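Section 3: Sorting before you iron

1. Stand the Flultari board on a level floor and open the legs fully. Halfway is a position it will hold until you lean on it.

2. Sort the washing into piles. Dark jeans go in one, pale cottons in another.

Note: keep small items in the wire basket shelf at the end of the board.

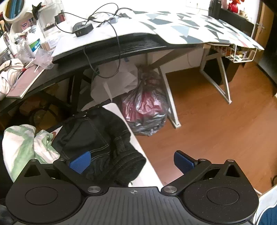
3. Turn jeans inside out and start at the waistband.

Caution: bags under the board will find your feet – move them first.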